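We use cookies to improve your visit. Accept / Manage preferences

The tape grid, November edition

I own a roll of brown paper and far too much blue painter's tape, and this month I finally put them together. The plan was to stop my worktop turning into a heap by giving everything its own square. Tarek Farouk, who has seen my worktop, gave it 5 days.

Covering the table was the easy bit. The tape was another matter. I started with a ruler, lost patience before lunch and did the rest by eye, and my eye, I now know, leans to the left. Wael Ramadan offered to lend me his spirit level. I said it was a table, not a shelf, and carried on.
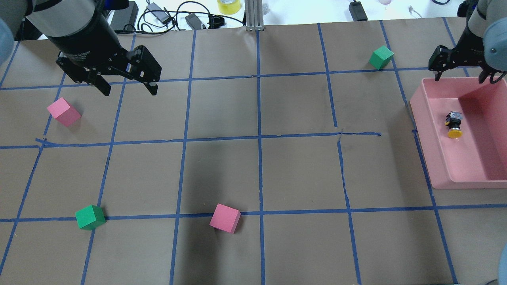 Foam cubes on the grid, pink tray to the right. Please don't look too closely at the tape.

The lines wander a bit, and in places the ends overlap where I ran short and refused to peel up a whole strip. I could redo it. I have the tape – 40 metres of it, bought in a sale – but I don't have the will.

The foam cubes are good company for this sort of thing. They weigh nothing and they don't roll. The pink tray is for whatever won't sit politely in a square, and I expect it to be full by the weekend.

Next job is the drawer under the table. I've opened it once and closed it again.

© Drellden | Contact | Back to top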